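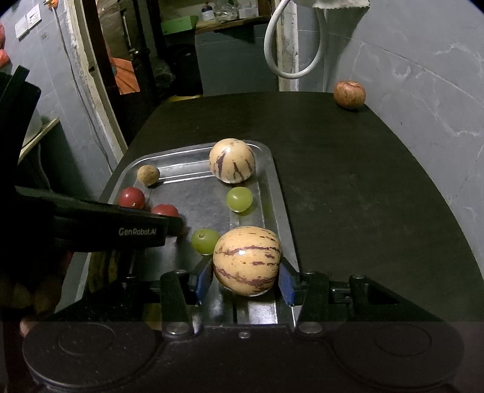

*Chapter last revised: Friday, November 6, 2020*

# Chapter 3: Looking After a Hand-Held Gripper

Pick up a grape without bruising it and you have done something wonderful. Two fingers, a few pivots and a pair of soft-looking pads have to meet in the right place, at the right moment, every time. In this chapter we get to keep them doing that!

We begin with the pads, the part that touches the work. A pad that has crept out of line on its finger will roll a round fruit sideways before it grips. At the Baltton shop, Jacinto Chávez checks pad alignment every 155 grips and wipes both faces at every 260.

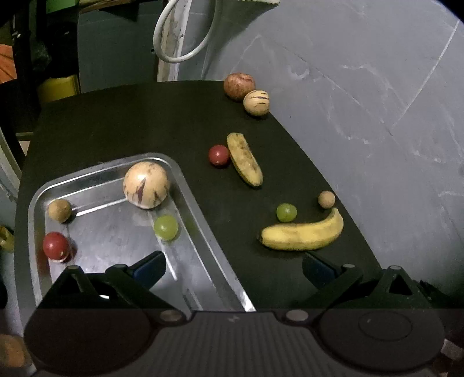 *Figure 3.1. Gripper with blue finger pads, tray and test fruit.*

Next come the pivots. Open and close the fingers slowly and feel for play — a good joint moves freely but never rattles. Snug each screw a little at a time, left and then right, so that both fingers still meet on the center line. Small round items make a great final test, and a tomato is my favorite. 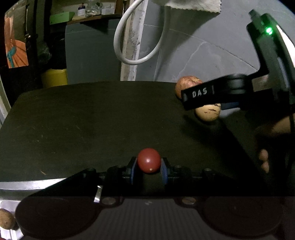
Keep a log as you go. Hipólito Bravo's notebook from August runs to 1,355 grips on a single pair of pads, and in Section 3.2 we will use it to work out when a pad should be replaced.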